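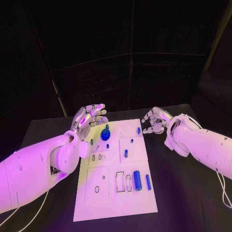 Zwei Roboterarme über einer weißen Platte, dahinter schwarzer Stoff.

Rollen und Rechte im Shop neu sortiert

Im April habe ich den Händlerbereich von Stotedton auf ein neues Rechtesystem umgestellt. Stotedton ist ein kleiner Online-Marktplatz für Bastelmaterial und Ersatzteile, den ich seit einer Weile technisch betreue. Als Shopsoftware läuft dort Drarnard, die Erweiterung für die Benutzerverwaltung heißt Nesent. Ich schreibe auf, wie ich vorgegangen bin, vor allem für mich selbst, falls ich das in zwei Jahren noch einmal machen muss.

Der Ausgangszustand war unübersichtlich. Es gab 35 Benutzergruppen, viele davon mit Namen wie "Händler neu" oder "Händler neu 2". Einige hatten kein einziges Mitglied mehr. Andere unterschieden sich nur in einem Häkchen, und bei manchen Häkchen wusste ich nicht mehr, warum es gesetzt war. Sandamali Dewan, die bei Stotedton die Händler betreut, hat mir eine Liste geschickt, wer was können muss. Diese Liste passte auf eine Seite.

Am Ende sind 3 Rollen übrig geblieben: Händler, Redaktion und Verwaltung. Händler dürfen eigene Artikel anlegen, Preise ändern und Bestellungen als versendet markieren. Die Redaktion darf Texte und Kategorien bearbeiten, sieht aber keine Kundendaten. Die Verwaltung darf alles außer den Servereinstellungen. 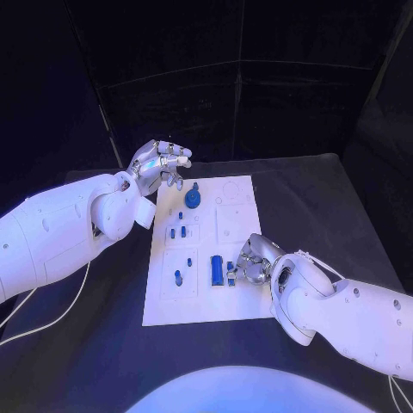

Das Anlegen der Rollen in Nesent geht schnell. Man findet sie unter "Benutzer" und dann "Rollen und Rechte". Jede neue Rolle ist zunächst leer, man muss also jedes Recht einzeln vergeben. Man kann auch eine vorhandene Rolle kopieren, aber dann schleppt man die alten Sonderfälle mit. Ich habe leer angefangen.

Mehr Zeit hat die Zuordnung der Konten gekostet. Der Export liefert eine CSV-Datei mit höchstens 999 Zeilen, und wir haben über 999 Konten. Eine Warnung kommt nicht, die Datei hört einfach auf. Gemerkt habe ich das erst, als Severyn Semeniuk fragte, wo sein Testkonto geblieben sei. Er entwickelt die Schnittstelle zur Buchhaltung und brauchte das Konto am selben Nachmittag. Man muss den Export nach Anfangsbuchstaben aufteilen und die Dateien danach zusammenfügen. Beim Import gibt es diese Grenze nicht.

Die Buchhaltung läuft über Hrytsenko und meldet sich mit einem eigenen technischen Konto an. Dieses Konto gehörte bisher zur Verwaltung, was viel zu weit ging. Es hat jetzt nur noch Leserechte auf Rechnungen und Bestellungen. Beim ersten Abgleich kam eine Fehlermeldung, weil auch die Liste der Steuersätze gelesen wird. Dieses Recht steht in Nesent nicht bei den Rechnungen, sondern unter "Artikel, erweitert".

Vor dem Umschalten habe ich die Datenbank gesichert und die Änderungen an 20 Konten in der Testumgebung ausprobiert. Dabei ist aufgefallen, dass angemeldete Benutzer ihre alten Rechte behalten, bis sie sich neu anmelden. Im Livesystem habe ich deshalb abends alle Sitzungen beendet. Zwei Händler haben sich am nächsten Morgen gemeldet, beide hatten ihr Passwort vergessen.

Die alten Gruppen habe ich noch nicht gelöscht, nur deaktiviert. Offen ist außerdem die Sache mit den Vertretungen, wenn ein Händler im Urlaub ist und jemand anders die Bestellungen bearbeiten soll. Bisher wird dafür das Passwort weitergegeben. Nesent hat eine Funktion für befristete Rechte, die schaue ich mir als Nächstes an.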